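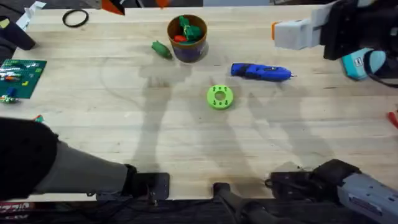

The Grellar Parlour is a small-bodied steel-string guitar built by Reinhold Steinbach at his shop in Parbridge. It has a spruce top, maple back and sides, and a neck that meets the body at the 12th fret. Most of the setup can be done at home with basic tools. A cordless screwdriver like the blue one on the bench is fine for the strap buttons, but go by hand for the tuner screws, as they are small and strip easily.

Category: Acoustic Guitars / Parlour & Travel

The neck is slim with a slightly rounded fingerboard. Players coming from a nylon-string will find it narrow at first. The sound is dry and clear in the middle, with less bass than a full-sized guitar, and it suits fingerpicking and quiet rooms. Meinir Maddocks used hers for all the slow tunes on the Stistham recordings.

Each guitar ships with light gauge strings, 2 spare bridge pins and a truss rod key. The Manalo pickup is optional and has to be ordered with the guitar. Colours are natural, honey and dark brown. Left-handed models take up to 9 weeks.

Warranty is 3 years on the neck and body. Tuners and strings are not covered. The next batch will be ready in September, and orders can be changed until the top has been glued.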